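When the Simulator Disagreed With the Arm: A Fault Review at Grundberg

Thursday, May 1, 2025

The fault that stopped the Jekside cell in December took less than a second. A six-axis arm carrying a part to a fixture closed its gripper 30 millimeters lower than commanded, drove the fingers into the fixture plate and tripped on overcurrent. The gripper was written off. The guarding was shut and there were no injuries.

Grundberg, which integrated the cell, has since rewritten the way it checks motion programs before they reach hardware. We spoke with the controls lead responsible for the review, who agreed to discuss the findings on the condition that the customer's product was left out of it.

"The program was correct," the engineer said. "It had passed in simulation, and it had passed on the bench. What changed was the tool definition. The cell had been fitted with a longer gripper, and the offset in the controller was still the one for the old gripper. The arm went exactly where it was told to put a flange."

Tool offset errors are a known hazard and are usually caught at the first slow run. In this case the slow run was done, at reduced speed and with an operator on the enabling switch, but it stopped at the approach point above the fixture. The final descent was not included.

"That was in the procedure, and the procedure was ours," the engineer said. "It said to verify to the approach point. Somebody wrote that years ago for a cell with a spring-loaded tool, where the last part of the stroke didn't matter much. It got copied forward."

The second finding concerned the collision monitor. The threshold on the wrist axis had been raised during commissioning to stop nuisance trips at full payload, and it was never brought back down. By the time the drive reacted, the fingers were already bent. Grundberg's log shows 130 milliseconds between first contact and the stop command. With the threshold at its default, the same contact repeated on a scrap plate produced a stop command in 50.

"People see a nuisance trip and treat the monitor as the problem," the engineer said. "Often the payload value is wrong, and the monitor is telling you that. We had the payload wrong too. Same cause. New gripper, old numbers."

The simulation side of the review took longer. Grundberg builds its test tasks in a package it calls Rerine, which holds a model of the arm, the tool and whatever the arm is working over. Until this year the tool model and the controller's tool table were kept separately. They are now generated from one file, and a program will not load if the two differ.

A small set of regression tasks is run against every change to that file. They are simple on purpose. Most involve carrying a light object over low obstacles and holding it there while the software compares the position of the fingertips with the position the controller believes they are in.
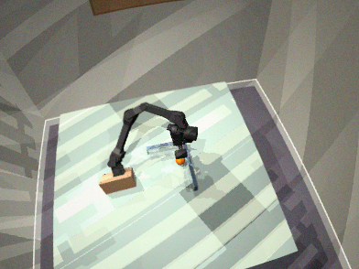 Simulated arm holding an orange ball above two translucent rods.

"A ball is a good test object because it has no orientation to argue about," the engineer said. "If the clearance is wrong, it's wrong because of the arm or the tool. You don't spend a morning on whether the part was gripped crooked."

The full set runs to 400 trials, with small changes in start position and payload. Any contact outside the fingertips counts as a failure, and so does a clearance that differs from the calculated one. When the old Jekside tool table was put back in as a check, the set failed on its first trial.

The engineer was careful about how much weight to put on that result. A simulated gripper does not flex, and the model has no cable drag and no worn gearbox. It would not have detected the raised collision threshold either - that setting lives in the drive, outside anything Rerine reads.

"It catches the mistake we made," the engineer said. "It doesn't catch the one we haven't made yet. I would still want a person watching the last inch at low speed."

The written procedure now says so. After any change to a tool, the slow run must go to the lowest point of the path, first with the fixture removed and then with it in place. Collision thresholds are exported and compared with the defaults before a cell is released, and each difference needs a signed entry. Payload is measured using the controller's own identification routine and no longer typed in from a data sheet.

Jaiswal, the firm that services the cell, has been given the same checklist. The gripper was changed during one of its scheduled visits, and the work order covered the mechanical swap only. The order form had no line for the controller data.

"They did the job on the sheet," the engineer said. "We've added the line."

Grundberg is still working through its older installations. Cells where the tool has been changed since commissioning are being checked first.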